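Skunia Foam Bottle Holder

The Skunia holder keeps glass bottles upright and apart from each other, on a table, on a shelf or inside a carton. It is made of white polystyrene foam with round sockets. You put the bottle in from above and the foam supports it at the bottom, so the glass does not knock against the next glass when somebody moves the table.

We developed it first for small shops and canteens which receive their drinks in single bottles and have no crate for them. Later we had many orders from people who send bottles as a gift. For both uses the holder is the same product, only the quantity in the pack is different.
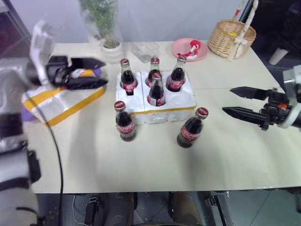 The blocks can be used alone or joined. To join two blocks, place them side by side on a flat surface, press them together and fix a strip of tape along the lower edge. Tape is not included. Please do not use solvent glue, it will damage the foam.

Which bottles fit

The sockets are made for small glass bottles of soft drink with a diameter up to 65 mm. A slimmer bottle will also stand, but it can lean a little. For wine bottles please ask us for the wide version, which we make to order at our workshop in Valtcombe.

Details

Material: expanded polystyrene, white
Socket: round, for bottles up to 65 mm
Socket depth: 50 mm
Weight of one block: 104 g
Sold in packs of 3 blocks

Care

Wipe the holder with a damp cloth and a little washing-up liquid, then leave it to dry in the air. It is not suitable for the dishwasher. Keep it away from hot plates and heaters. With time the edges of the sockets become softer – this is normal, and the bottles still stand well.

Ordering

Orders received before noon leave us the same afternoon. For larger quantities, or for a sample block, write to Inese Siliņa in our sales office and tell her the diameter and height of your bottle. If you are not sure of the size, you may send us one empty bottle and we will try it in the holder. Delivery is to your door, and unused packs can be returned in their wrapping.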